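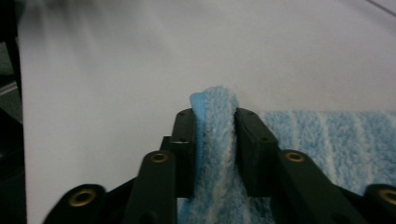
Hand gripper on the blue towel, fold pinched between the pads. Demo hall, Adamczyk open day.

April, 9:40 p.m.

Back from the open day at Adamczyk. Left the car at the Findetti lot and walked over, 22 minutes, longer than the map claimed. Signed in at the side door and got a badge with my company spelled wrong.

Main hall first. The Nesia cell was running a carton loop: pick, turn, place, return. It faulted twice while I stood there. Both times the operator cleared it from the pendant without opening the guard. I asked for the cycle time and was given the one on the brochure. Floor space is the problem for us anyway. It would not fit between the columns.

The cloth station was the part I went for. Visitors could work the hand-held gripper themselves. Black plastic linkage, flat-faced finger pads, brass grommets at the pivots. I had expected plain holes in the plastic and asked about wear. They said they had 808 hours on one set of links and had replaced the pads in that time but not the grommets. I did not see the worn parts.

Took my turn on the striped microfiber towel. Lessons from 3 attempts:

First, came in too high, closed on air.
Second, got the cloth but only the pile. It slid out when I lifted.
Third, pressed down a little before closing, so the cloth bunched up between the pads. Held it.

The grip stiffens toward the end of the travel and my thumb noticed. Someone doing this for a full shift would want a different handle. I wrote that on the feedback card.

Talk at two, room 661, overfull. The Dristent speaker spent most of it on folding and had one decent chart, failed grasps sorted by fabric. Terry was better than I would have guessed, thin polyester worse. No slides handed out. I asked whether the test cloths had been washed first and the answer was "some of them" – so the chart needs care.

To do: write up the cloth station for the group, ask Adamczyk for the pad material and its hardness, send back the parking receipt. Also find out if the loan units come with spare pads.

Feet sore. Wrong shoes for concrete.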